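Workshop notebook, June, towel week

Kettle on, 8 in the morning, writing this up before I forget which bits annoyed me. For those of you on the Climari side who keep asking "can it do the laundry yet": no, but it's closer than it was at Easter, and I'm a good deal more cheerful about it than I was last month!

The plan for June is towels and only towels. Rernbridge wanted shirts (of course they did) and I talked them down, as a shirt has sleeves and buttons and an opinion about which way up it is. A towel is a rectangle. You'd think a rectangle would be easy. We've got 112 demonstrations by hand so far, one gripper in each fist, and I can tell you my forearms know about every one of them.

What I keep noticing is how much of folding is really just finding the corner. Once you've got a corner in each hand the rest is more or less gravity and a bit of a tug. Getting hold of it is the fiddly part — terry is thick, the pile squashes, and the pads will happily close on a bunch of loops and call that a grip. I've started going in for the hem first and working outwards, and so far I much prefer it. 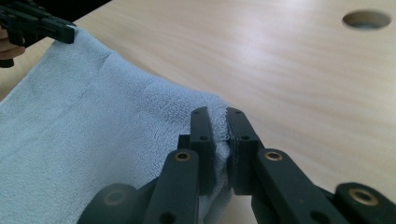
The other thing is tension. When I fold at home I pull the top edge tight without thinking about it and the creases sort themselves out. With the grippers I have to decide to do it, and if one hand pulls and the other is a bit lazy, the cloth just slides round and I'm back where I started, swearing. Roman (the trained model, for anyone new, named before my time) has picked up the tug from the demos, which pleased me no end. It hasn't picked up when to stop tugging. Twice yesterday it hauled the towel clean off the far side of the bench.

Scores from yesterday's run: 12 attempts, 8 folded well enough that I'd put them in my own airing cupboard. The other four I'd class as "teenager". My own rate with the grippers isn't perfect either, so I'm not going to be too snooty about it. It is slow, mind. I can get through a basket by hand while Roman is still making its mind up about the first one.

Shop-floor side, quickly: Fostero asked whether the same pads would do for sorting rags into bins. I think yes, and I think it's the better job for a machine just now — nobody minds if a rag is crumpled. Would like to try that in the second half of the month if the bench is free.

To do:
Wipe the lint off the pads between runs, it builds up
Try a thinner towel, tea towel perhaps
Re-record the first 2 demos, I rushed them
Ask Rernbridge to stop mentioning fitted sheets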